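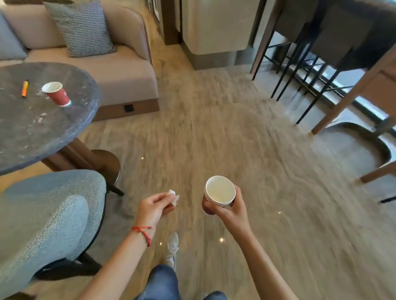
How to read an injury update from your football club

Every Friday in the season I get the same question from people I play five-a-side with: is he fit or isn't he? They have read the club's statement and still don't know. Clubs write these things to give away as little as they can, and I don't much blame them, but you needn't swallow them whole. What follows is how I go through one. It won't make you a physio and it won't win you any money.

Step 1. Find out who is talking

A manager at a press conference is talking to his next opponent as much as to you. If he says the centre half is "a big doubt", the other side has to plan for two line-ups. A written statement on the club site is a bit more solid, though it will have been through the press office. A post from an account with 2928 followers and a badge for a picture is worth nothing until somebody else backs it up, and two accounts copying each other don't count as backing it up.

Step 2. Look for the body part

"A knock" tells you nothing. "A muscle problem" tells you hardly more. When a club names the hamstring, the groin or the knee, it has usually decided there is no point hiding it. I get suspicious when the part changes between one update and the next. Last season Stestcombe's left back had a sore hip, then a tight thigh, then "a general issue", and he didn't start again until the season was done.

Step 3. Cross out the soft words

Copy the statement into a blank page and strike out these:
"hopefully"
"touch and go"
"day by day"
"we'll assess him"
"back on the grass"

Read what's left. Quite often it is the player's name and the date of the next match. "Back on the grass" deserves special mention. Jogging in a straight line is on the grass. So is standing on it in a big coat.

Step 4. Do something with the dates

If they give a number of weeks, write down the day they said it and count forward. Then ignore whether he could play on that day and look at when he might last ninety minutes, which is later. A player due back "before June" in a season that ends in May is not coming back this season, whatever the headline says.

Step 5. Be careful with the apps

I tried two. Zulex gives each injured player a percentage chance of starting, and I could find no explanation of where the percentage comes from. Gikico is plainer and lists the source of each report, so I kept that one, but it still had a Benjelloun Park midfielder down as fit on the morning he was seen on crutches. Neither is worth paying for. The free version of Gikico does the job if you check the date on each entry.

Step 6. Wait for the team sheet

It comes out before kick-off and it is the only document in all this that has to be right. Even then, a name on the bench may only be there to fill a seat. Watch whether he warms up properly at half time. If he spends it chatting by the corner flag, he isn't coming on unless things go badly wrong.

Last updated 6 April 2018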